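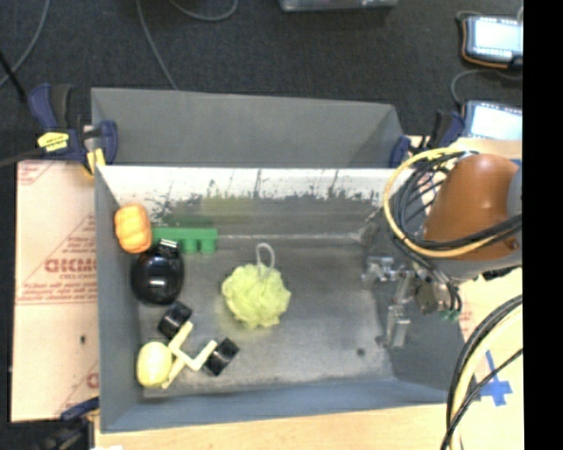
Luik Metal Bins – Frequently Asked Questions

General

What is a Luik bin?
An open-top rectangular metal bin for holding small mixed items: toys, play food, bath accessories, loose hardware. The inner walls slope inward toward the floor, so the opening is larger than the base. There is no lid and no divider.

Which sizes are available?
There are 2 sizes, Luik Low and Luik Deep. Both have the same opening and fit the same shelf. The Deep version has taller walls and a slightly smaller floor on account of the slope.

Is the bin suitable for a playroom?
Yes, on a low shelf or on the floor. The rim is folded over and has no exposed edge. A full bin is too heavy for small children to carry, so place it where it can stay put.

Loading and sorting

What can be stored together?
Hard toys of similar size can share a bin without trouble. Play vegetables, plastic building blocks and light construction pieces with wheels are typical contents. Soft items such as a mesh bath pouf can go in the same bin if they are fully dry, but they should be kept clear of anything with corners or open joints. Mesh catches easily, and once a strand is pulled the ruffle does not go back to its original shape.

Why do items collect along one side?
Round and oval items roll when the bin is moved and stop against a wall or in a corner. The floor is flat and has no ribs to hold them. Check that the shelf is level if the contents keep drifting in the same direction. A felt liner (sold separately under the name Pelo) reduces rolling.

How full should the bin be?
Keep the contents below the rim. For sorting work, one loose layer is easier: every item can be picked up without moving another. In a deeper load, flat and branched pieces work their way under the round ones and tend to hook together.

How should branched or angled construction pieces be placed?
Lay them flat on the floor of the bin, with wheels attached. Do not stand them against the wall. Lift them by the longest bar – pulling on a wheel may detach it.

Should hanging cords be removed from bath poufs?
No. Leave the loop on and turn it upward so that it can be used as a grip. If several poufs share a bin, tie each loop short.

Surface and wear

The inside of my bin is scratched. Is it defective?
No. Scuffs on the floor and vertical scratches on the walls are normal in use. Ragged patches where the finish has come away and dark metal shows are also wear, and they do not affect strength. Run a dry cloth over the area. If the cloth snags, smooth the spot with 200 grit paper and wipe out the dust before reloading.

Can the finish be touched up?
Yes. Wamby supplies a touch-up enamel in shade 171, sold in a small bottle with a brush in the cap. Apply 2 thin coats and let the first dry overnight. The repaired area will look brighter than the surrounding wall. This evens out somewhat with use.

Does the bin rust?
Bare patches can rust if left damp. Dry the bin after washing and do not store wet bath items in it.

Cleaning

How do I clean the bin?
Empty it, tip out the grit, and wash with warm water and dish soap. Rinse and dry with a towel, corners first. Do not use steel wool or scouring powder.

How do I clean the contents?
Hard plastic toys: soapy water, soft brush around any studs. Wheeled pieces: damp cloth only, unless the maker states otherwise. Mesh poufs: rinse until the water runs clear, shake, and hang by the loop until dry all the way through. The inner folds take the longest.

Ordering and support

Do you sell replacement liners?
Yes. Pelo liners come in one size and fit both bins. The September batch is cut slightly narrower than earlier stock to clear the wall slope; older liners can be trimmed with scissors.

Are Luik bins compatible with Stiltonness shelving?
The Low fits every Stiltonness shelf. The Deep needs the wide spacing, and the upper shelf has to be raised by one slot.

Who do I contact about a damaged delivery?
Write to Érica Teixeira at the Wamby parts desk. Include the order number and state whether the damage is to the rim, the wall or the floor. Rim damage is replaced. Surface marks on the inside are handled with touch-up enamel.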